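Los turnos de la mesa

Imprimir | Enviar por correo electrónico

Pues mira, yo entré en Retex para separar devoluciones, que es lo que había hecho toda mi vida en Notbridge y lo que sabía hacer con los ojos cerrados. Te llega la caja, la abres, lo que vale va a un lado y lo que no, al otro. Tomić, mi encargado, decía que yo tenía manos de relojero (a Tomić le pagaban por decir cosas así, pero oye, a mí me gustaba).

Y entonces pusieron el brazo en la línea 2. La primera semana fue casi una fiesta, bajaba gente de la oficina con el café a mirar cómo cogía zapatillas. La segunda ya no bajaba nadie, y a Merche y a los del turno de noche les dieron una carta. A mí me dieron una silla. Una silla buenísima, con reposabrazos, delante de una pantalla, en el cuartito donde antes guardábamos los precintos.

—Tú conoces los objetos —me dijo Tomić—. Enséñale a cogerlos.

Yo pensaba que sería con el brazo de verdad, pero no, era con uno dibujado. Una pinza negra, una mesa de madera y encima los trastos que tocaran ese día, todo dentro del ordenador. Yo la movía con un mando, la pinza bajaba, apretaba, y si se me escapaba la cosa, pues otra vez. Eso era el trabajo. Cincuenta veces el mismo trasto y a comer.

Los primeros días me mareaba muchísimo, porque la vista va pegada a la pinza y cuando giras la muñeca se te tuerce la mesa entera. Llegaba a casa y caminaba de lado por el pasillo. Mi hija se partía de risa. Luego me acostumbré, y lo que me empezó a faltar fue el peso. ¡El peso, fíjate tú! Una caja de devoluciones la levantas y ya sabes si dentro hay algo roto, te lo dicen los dedos antes de abrirla. En la pantalla todo pesa lo mismo, o sea, nada.

Una tarde de noviembre me salió el muñeco dorado. Era una figurita de esas con peana oscura, como de trofeo de barrio, y al lado había un disco, un cedé con todos sus colores. Me quedé con el mando quieto. En mi casa de Jillville hay un trofeo de bolos que ganó mi padre y que lleva treinta mudanzas envuelto en el mismo jersey, y yo sé perfectamente por dónde se coge: por la peana, siempre por la peana, porque una vez lo cogí por el brazo y se quedó con un muñón para los restos.

Así que abrí la pinza, la acerqué y en vez de apretar me puse a pensar en quién le iba a contar eso al brazo de abajo. Porque el programa te daba el punto igual si lo agarrabas por el cuello. Le daba lo mismo, al pobre. Y yo lo estuve cogiendo por la peana toda la tarde, despacito, fallando más que nunca. Me salieron alrededor de 300 intentos en dos días y la gráfica de Tomić se puso roja.

—¿Te encuentras mal? —me preguntó.

—Le estoy enseñando modales.

No se rio. Apuntó algo, miró la pantalla, me miró a mí, y luego se sentó en el borde de la mesa, cosa que no hacía nunca, y me contó que en primavera la silla también se la llevaban. Que en Notbridge habían comprado un programa que movía el mando solo. Me lo dijo bajito y mirando el reposabrazos.

Yo llamé a Merche esa noche. Estaba en la tintorería de su cuñada, contentísima o haciéndose la contenta, con el vapor sonando detrás. Le conté lo del muñeco y se calló un rato largo.

—¿Y por la peana se deja? —me dijo al final.

—Cuesta, pero se deja.

—Pues sigue, mujer. Total, hasta primavera.

Y al día siguiente fui, me senté, puse el café donde no molestaba y volví a cargar la misma mesa.
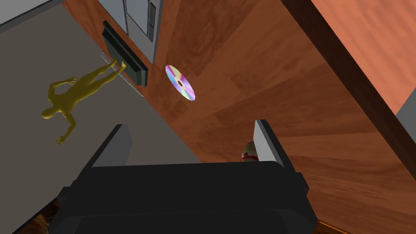
Noviembre | Texto de Tihomir Angelovski

Tihomir Angelovski escribe cuentos de fábricas y almacenes. «Los turnos de la mesa» es el primero de una serie situada en Jillville.

Contacto | © Tihomir Angelovski. Todos los derechos reservados | Volver arriba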